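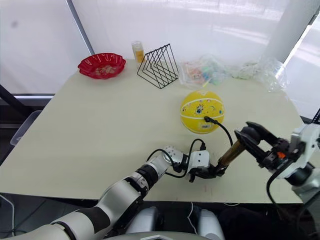

Section 9. Good Practice at the Table

Welcome to the part of the Skellthorpe guide that most people skip and then come back to a week later, usually with a question about grip. The steps were first put together by Krystyna Wróbel for the Vasinstead workroom, and they apply to any two-arm station that handles mixed household objects.

Before you start

1. Walk once all the way round the station and look at the floor. Any cable lying where you plan to stand gets moved first.
2. Set both arms to the slow profile, 300 on the dial, and leave it there until the first full pass is done. The fast profile, 700, is for operators who have been signed off.
3. Test the stop button, then reset it.
4. Put spare objects at the back of the table and keep the middle for the piece you're working with.

NOTE: If two people are at the station, agree out loud who has the stop button. It feels a little silly the first few times, and you get used to it!

Approaching upright objects

Please bring the jaws in low and slow, and stop short of contact so you can check the wrist view before you close. Look for anything that sticks out from the part, like the small cross-head screw on the front of a rod's collar, and line up so that the fingertips sit on either side of it and the screw stays clear between them. Then close in small steps. Wipe the tabletop when you finish, too, as grit likes to collect on the ridged inner faces of the fingers. 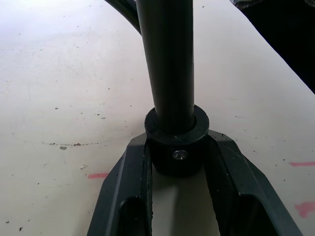
CAUTION: Never reach in to straighten an object while the jaws are around it. Open, back off, stop the arm, and only then use your hand.

Soft and inflatable objects
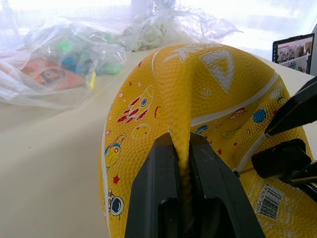
Bimusov Station Manual, Issue 2

5. Use the lowest grip force that holds the object. A rubber ball that folds up into a ridge between the fingers is being pinched hard enough, so don't add any more.
6. Keep the second arm's metal parts off the soft surface unless your task sheet calls for contact.
7. Write down the grip setting for whoever has the next shift.

Questions about this section go to Jarosław Kwiatkowski.

Last updated: 18/08/2021

Related sections
Cable Care and Routing
Changing Fingertips
The Zieliński Checklist for New Operators
Shutting Down for the Night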